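Workshop Tips: Building a Hand-Held Gripper

These notes are for anyone making a hand-held gripper at home or on a bench in a shared shop. By that I mean the kind you carry and squeeze yourself, with the same fingers you plan to put on a robot arm later. I have built two. The first was stiff, heavy and tiring to use after ten minutes. The second is better, and most of what follows comes from the difference between them.

Start with the fingers

Make the fingers before you design anything else. The housing, the handle and the trigger all depend on how wide the fingers open and how much room they need when they close. If you print the housing first, you will print it again.

Print the finger frames in a flexible filament. I use the Tallex soft black, which prints slowly but doesn't string much if it has been dried. Dry it overnight at 50 degrees C, even if the spool is new. Set the first layer slow and turn retraction down. If you get gaps between the walls, raise the flow a little before you touch the temperature.

Print two pairs at once. The soft frames tear where they meet the base, and it is annoying to stop work for half a day to print one finger.

Pads

A bare printed finger slips on anything smooth. Glue a textured pad on the inside face. Drawer liner works for testing and costs next to nothing. Rubber mesh lasts longer.

Clean both faces with rubbing alcohol and let them dry before gluing. Use a flexible contact glue. Super glue goes brittle, and the pad will peel from one corner the first time the finger bends hard. Trim the pad after the glue sets, with a new blade, cutting away from the finger.

Mark the back of each pad with the month you put it on. Mine says May, and I know how old it is without looking anything up.

The slide

The fingers need to move evenly toward the center. A single rail with two carriages and a small pinion between them does this well. Don't tighten the rail screws all the way on the first pass. Snug them, run the carriages end to end a dozen times, then tighten from the middle out.

If one finger lags behind the other, check the pinion mesh first. Slip a strip of printer paper between the gear and the rack, push them together, tighten, and pull the paper out. The gap left behind is close enough.

Grease lightly. Too much and it collects sawdust, which in a shared shop gets into everything.

The housing

Sand the top shell through 120, 220 and 400 grit if you care how it looks. If you don't, knock down the sharp edges at the seam and leave it. Your hand will find every one of them.

Use brass inserts for any screw that comes out more than once. Set them with a soldering iron at low heat, stop when the insert is just proud of the surface, and press it flush with the flat side of a steel ruler. Let it cool before you put a screw in.

Round the top of the housing where you can. Flat tops catch on shelves and table edges when you reach into a tight spot.
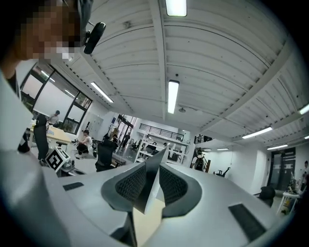 Gripper held up on the shop floor, with the fingers in a V and a mesh pad on each.

Leave some flat places on a curved shell. It is much easier to stick something to a flat spot than to a curve, and you will want to stick something there sooner or later. If you forgot, a thin printed shim with the curve on one side and a flat on the other will fix it.

Weight and balance

Weigh the parts before assembly and write the numbers on a piece of tape inside the lid. Most of the weight should sit over your hand. If the nose drops when you relax your grip, move the battery back before you start taking material off the front.

My second one came out 55 grams lighter than the first, all of it from the handle. I had printed the handle solid for no good reason. Three walls and a light infill are enough for something you hold.

The trigger

Use a return spring you can barely feel. People tend to pick a strong one so that it snaps open, then wonder why their forefinger aches. Sylvie Gosselin, who has the bench next to mine, swapped hers for a spring out of a ballpoint pen and never changed it back.

Put a hard stop at both ends of the trigger travel. Without one, the rack takes the force, and printed teeth don't last.

Wiring

Leave a loop of slack wherever a cable passes a moving part. Tie the cable down on both sides of the loop so the bend happens in the same place every time.

Label both ends of every cable. Masking tape is fine.

If you are powering a small computer, use a short, thick USB cable. Long thin ones lose enough voltage to cause restarts, and you can waste a whole evening blaming the software. I lost two evenings.

Testing

Pick a few household items and use the same ones each time. My box has a sponge, a mug, a tape measure, a folded dish towel and a raw potato. Squeeze each one, lift it, turn it over, set it down. Write down what slipped.

Then do a long run. Open and close the fingers 4000 times over several days and look at the rack teeth with a flashlight afterward. On my first build the teeth had worn to points on one side, and that sent me back to the pinion gap.

Working in a shared shop

Book a table and leave yourself room on both sides. You will be swinging the thing around, and people walk past.

Keep small screws in a lidded tin. Compartment trays get knocked over.

Print your own spares at quiet hours. A set of soft fingers can hold up a printer for almost 12 hours, and someone else is usually waiting for it.

Storage

Store the gripper with the fingers open. Soft frames left squeezed shut take a set and won't line up again. Keep it out of a hot car for the same reason, and take the battery out if it will sit for more than a week.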